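Chapter 11
Bed Linens, Throws, and Pile Fabrics

In this chapter
Sorting the layers of a bed
How pile fabrics differ from flat weaves
Smoothing, folding, and storing a throw
Terms used in the Swai Lodging Skills Series

A made bed is the largest single surface in most guest rooms, and it is the first thing a guest looks at on entering. In Chapter 10 the student learned to strip a bed and to bag the soiled sheets. The present chapter turns to the upper layers: the blanket, the spread, and the throw. These pieces are changed less often than sheets, they are handled more often during a stay, and they show careless work sooner.

Fabrics used on the upper layers fall into two groups. Flat weaves, such as cotton spreads, have a smooth face and take a sharp fold. Pile fabrics have raised fibers standing up from a backing. Terry, fleece, and plush all belong to this second group, although they are made in different ways. A pile fabric is thick and soft, and it resists a sharp crease. It also records pressure. Where a hand, a bag, or a seated guest has rested, the fibers lie down and the surface looks darker or lighter than the area beside it.

The student should learn to read these marks before touching the fabric. A short dent can often be lifted by brushing with the open palm. A long crease usually means that the piece was folded or pushed together, and it should be spread out in full before any brushing is done. Pulling at one corner only moves the crease to another place.

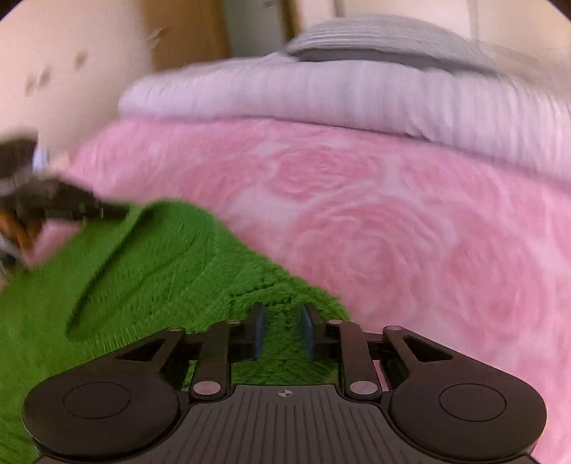 Figure 11.1. Green pile fabric on a bed, with raised ridges, shadowed folds, and a long curving crease.

Three terms are used throughout the chapter. The face is the side with the longer or denser pile. The nap is the direction in which the fibers lie most easily. The drop is the length of fabric that hangs below the top edge of the mattress. At the Jallia training house, where the exercises for this book were first taught, a folded throw is placed with its nap running toward the foot of the bed and with a drop of 18 inches on each side. Other houses set their own measure - the student should ask for the house standard on the first day of work.

Section 11.1 covers the sorting of upper layers by fabric and weight. Section 11.2 gives the Akberg fold, a method for thick throws that needs 2 people and a clear bed. Section 11.3 deals with storage, including shelf depth and the resting of pile fabrics after laundering.

Before You Read
Examine a throw or heavy towel in your own home. Find the nap by drawing your hand across the face in each direction, and write down what you notice.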